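Home Products Demonstration cells Visits and open days Spares Contact

Cledus tabletop handling cell: demonstrations and open days

The Cledus is a single-arm handling cell for light, open-topped goods on a flat surface. It is sold by Lultov as a complete unit: arm, two-finger gripper, stand, controller and operator software. The page below covers what the cell is for, how the demonstration at our Rivas site is run, what visitors should bring, and how the cell can be ordered or hired after a visit.

What the cell does

Cledus picks items one at a time from a mixed table and puts them where the job file says they should go. Typical jobs are stacking, nesting, sorting by colour and clearing a table into a tray. The items do not have to be laid out in rows and they do not have to start in the same place each time. An operator chooses the job, checks that the table is clear of hands and loose packaging, and presses start.

The gripper holds most open-topped ware by the rim. A rim grip needs little clearance beside the item and leaves the inside free, so a bowl can be lowered into another bowl without the fingers having to open wide at the bottom. The price of a rim grip is that the item hangs to one side of the fingers and may tilt. The placing routine allows for this. It brings the low edge down first and lets the item settle as the fingers release. Very soft ware, such as thin disposable cups, deforms under a rim grip and should be tested before an order is placed.

Main figures

Rated load at the gripper: 500 g
Working area: 600 mm square, measured at table height
Job files supplied: 3 (stack, sort, clear)
Gripper fingers: 2, replaceable without removing the gripper body
Mounting: rear stand, arm working downwards over the table

The rated load includes anything left inside the item. A bowl that is well within the limit when empty may be over it when filled, and the controller will stop the lift if the load is exceeded. The working area may be smaller than the table. Items outside it are ignored and have to be moved in by hand, with the cell paused.

The stacking demonstration

Stacking is the job most visitors ask to see, and it is the one we run first. Plastic bowls and cups of several sizes and colours are set out on a cloth-covered table. The job file builds a stack near the middle. The operator may set the order by size or by colour, or leave it to the software, which will then take the largest free item that fits. 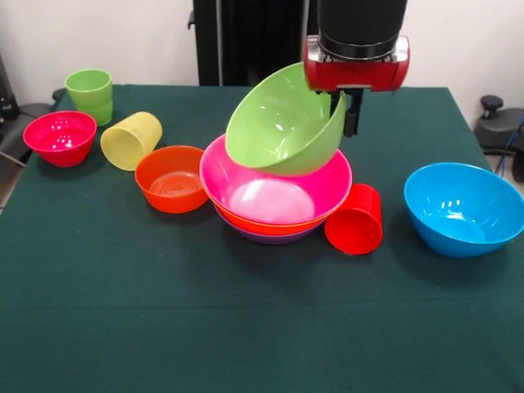
Bowls handled by the rim over a green cloth, with cups among them.

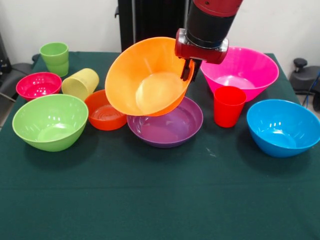
Nesting order matters more than visitors tend to expect. A wide, shallow bowl makes a good base but gives the next bowl little to centre on, and a deep bowl placed on top may rest against one side. The software scores each placement before it releases. If the score is low it lifts, shifts and lowers again. After a second low score it puts the item down on a free part of the table and goes on to another. This is normal behaviour and is recorded in the log as a deferred placement. It is not a fault and needs no action from the operator.

Cups are harder than bowls. An upright cup is picked by the rim in the same way, but a cup on its side has to be approached across the mouth, and the fingers need a clear path to it. Where the path is blocked by a bowl, the bowl has to go first. The supplied stack file treats cups as obstacles unless the cup option is switched on. It is off by default.

The cloth has two uses. It cuts down glare from the table top, and it stops light plastic from sliding when the fingers touch it. Any plain cloth with a matt surface will do. It should be pulled flat and should not be so thick that small items lean. Patterned cloths slow down detection and we do not recommend them. Customers with a matt rubber or matt painted surface can leave the cloth off.

Lighting

Ordinary overhead office lighting is enough. Glossy ware returns bright spots from the lamps, and the detection software masks these out before it looks for rims. Direct sun is a different matter. If the table stands near a window, fit a blind. At Rivas the blinds are closed for afternoon sessions.

What you will see on a visit

Open days are held on the last Monday of the month at the Rivas site, with no session in December. There is a morning session at 10.00 and an afternoon session at 14.30. Each lasts two hours. Sessions are run by Encarnación Escobar, applications engineer, who also sets up customer cells after delivery and can answer questions on mounting, cabling and job files.

A session begins with the stacking job, run from start to finish without interruption. The sort job follows, and then the clear job. Visitors then stand at the operator station in turn and run a job themselves. The last part is kept for visitors' own items.

The demonstration cell is a standard production unit. The software is the current release and the job files are the ones shipped with every cell. Deferred placements, stops and dropped items are left in the run. A printed copy of the log is given to each visiting firm at the end, with the time of every pick and the reason for every stop.

Bringing your own items

Bring at least two of each item, clean, dry and empty. Glass and sharp-edged metal are not accepted at open days, although both can be tried at a private session. Please send the outer diameter, height and weight of each item when you book. Items over the rated load will not be lifted, and there is no setting that overrides this.

Items not seen before are learned at the table. The operator places one in the working area, confirms the rim found by the software and enters the weight. Plain round ware is usually accepted at the first attempt. Handles, spouts and lids take longer. Clear plastic is unreliable with the standard detection package, and customers who handle it should ask for the Drundo side light, an extra lamp bar that fixes to the rear stand.

Safety during sessions

Visitors stay behind the floor line while the arm is moving. The arm stops when the pause button is pressed, and it stops by itself on contact above the set force. It keeps its grip during a stop, so a held item stays held. Do not pull an item out of the fingers. Use the release command on the operator screen, with one hand under the item.

Long hair must be tied back and lanyards taken off before anyone works at the operator station. Bags can be left at reception.

Setting up at your own site

The cell needs a level table, a mains socket within reach of the controller, and clear space behind the table for the stand. The stand must not touch the wall. Cables leave the controller on one side only and should be led to the floor in a single run, away from chair wheels.

Calibration is done with the supplied target plate. It has to be repeated whenever the table or the stand has been moved, even slightly, and after a finger change. The routine is on the service menu under Table, then Align. If stacks start to lean in one direction over several runs, calibrate before changing anything in the job file.

Finger pads wear on the inner face. Replace them as a pair. Pads from the earlier gripper fit the current fingers but are narrower and give a weaker hold on thick rims, and mixed pairs will cause items to turn in the grip.

Hire and purchase

Cledus is available for purchase or on a monthly hire agreement. Hire includes delivery, set-up and one set of finger pads. The hire charge for the first month is taken off the purchase price if the cell is bought before the agreement ends. The Drundo side light is charged separately in both cases.

Private sessions at Rivas can be arranged on other weekdays for firms that want to test a full product range or discuss a job that the supplied files do not cover. Please allow a full working day. A written job report follows, listing which items were picked reliably, which were not, and what change of fingers, lighting or layout would be needed.

To book an open day place, use the Visits and open days form and give the session you prefer, the number of people attending and the list of items you intend to bring. Places are confirmed by email with directions and parking details. The November session is held in the ground-floor room, entered from the rear car park.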